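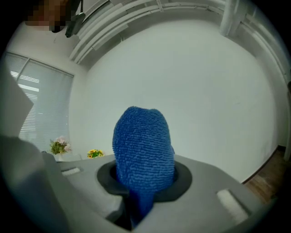
Questions I get about my sourdough starter swap

Do I have to bake already?
Nope! I'd killed two starters before I got my first decent loaf, so you're in good company.

How much starter do I get?
One small jar, 85 grams. It doesn't look like much, but feed it tonight and you'll have plenty by the weekend.

What flour should I feed it?
I use plain bread flour with a spoonful of rye when I have some. Rawiri swears by whole wheat - his is a lot more sour than mine, if you like that.

Can I mail some to my sister?
Sure, dry it first. Spread it thin on parchment, let it go brittle, then crumble it into a bag.

There's gray liquid on top. Is it dead?
Probably just hungry. Stir it in or pour it off, then feed it. Pink or orange streaks are another story - toss it.

Can I skip feeding while I'm away?
In the fridge, yes. Mine sat for 23 days last July and came back after three feedings.

Do you want the jar back?
Yes please, I'm always short on lids!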